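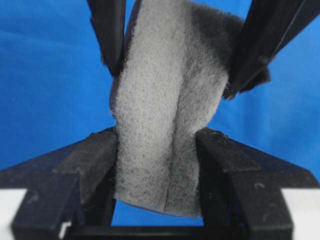 Gray felt, one grip from below and one from above.

So I finally have something to say about the felt project, and I've been itching to write it up since December! If you've read the older posts you know the question: can a two-arm setup learn to handle floppy stuff from demonstrations alone, with no model of the cloth anywhere in the code? We picked felt over cotton, mostly for my sanity. Cotton does a different thing every time you breathe near it. Felt at least holds a fold for a second or two.

Yabsira Negussie and I recorded 169 demos of the handoff, where one gripper takes the bottom of the folded piece and the other has the top. I did most of the driving (my shoulders are still complaining) and Yabsira did the tuning. The policy itself is nothing exotic. It looks at the wrist views plus a side view, and it spits out a short chunk of moves, then looks again. We call the training code Hapeta, after a typo that got out of hand.

The part I want to talk about is the pinch. Our first version was told exactly where to grab, a point in space worked out from the side camera. It was fine with the felt flat. Once the felt was hanging, that point was off by a finger's width half the time, and a finger's width is the whole game when the hem is that narrow. Joana Valente read our notes and asked why we were feeding it a point at all. Good question! We had no answer except that we'd always done it that way.

So we dropped the point and let the wrist view do the last bit of the approach. The crease down the middle of the felt turns out to be a great landmark, at least from where the wrist camera sits. The side view still matters for getting the arms near each other without a crunch, and then it mostly goes along for the ride.
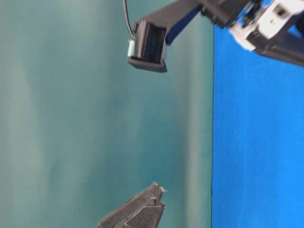

What the numbers say

We ran 60 trials of each version. The old one dropped or missed the felt in 9 of its first ten, which was so bad I went looking for a loose cable. It got a bit better after that, but I wouldn't brag about it. The new one missed 9 in the whole set of 60. Most of those misses were bad approaches from the side, where the fingers closed on one layer and left the other flapping.

What I don't know yet is how much of this is just felt being felt. The fuzz gives the fingers plenty to hold on to, and a slick fabric could wreck the whole thing. We've also started on folds with something tucked behind them, and I have a hunch the extra bulk changes where the fingers should close. No real results there yet - ask me again once we've done more than a handful.
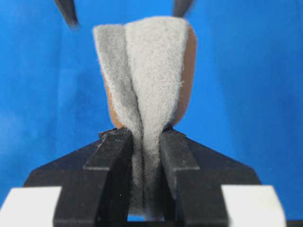 Felt pinched to a funnel, with the brown piece behind it.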